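# Sandach guidelines

The **Sandach guidelines** are a voluntary code of practice for robotic disassembly of used electronics, mainly desktop computers. They were drafted at Sturkwood, an electronics recovery firm, under the engineer Américo Rocha, and have since been taken up by a handful of smaller shops. They have no legal force. Supporters call them a standard, a word the text itself avoids.

## Scope

The guidelines cover fixed arms working on a single opened machine. They deal with how the computer is placed, what must be isolated before the arm moves, and what gets written down afterward. Laptops and displays are left out, as are battery packs, where most of the serious risk in the trade is found.

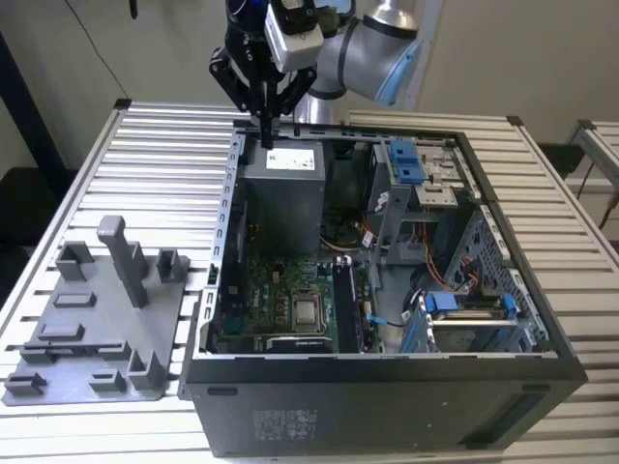
Placement takes up the longest chapter. The case must lie flat, with the side panel off and the opening toward the tool, and every part to be pulled must be reachable from above. Loose wiring gets a single sentence, which tells the operator to "secure or note" it. Critics find this thin. In a tower with orange and red wires looping down from the drive area toward the middle of the case, a gripper has plenty to snag on, and "note" commits the operator to very little. A proposal to require tie-backs was dropped in the November revision without a published reason.

## Record keeping

Each removal is logged with the part type, the grip used and the result. The Datalcombe archive, which collects logs from shops that agree to share them, lists 2,674 removals. Almost 65 percent are marked "clean," but the term is defined by the shop filling in the form - a bent latch may be a failure in one place and a pass in another. No outside party has checked the entries.

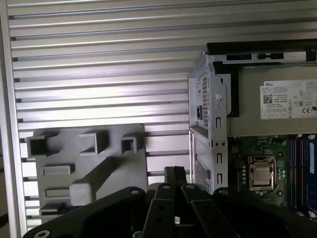
Fixtures are handled just as loosely. Section 10 says that holders for removed parts should be "fixed and within reach," with no figure given for reach and no test for fixed. Rocha has defended the wording on the grounds that shops differ too much for hard numbers.

## Reception

The Carvalho review, dated 1 Aug 2024, is the only detailed outside reading of the code. It praised the isolation checklist, which asks for 2 signatures before power is restored to the arm, and found little else that a careful shop would not already do. It also pointed out that the guidelines report no injury or damage rates from before their adoption, so claims that they made the work safer cannot be tested.

Sturkwood has said a fuller edition is planned - no draft has been released.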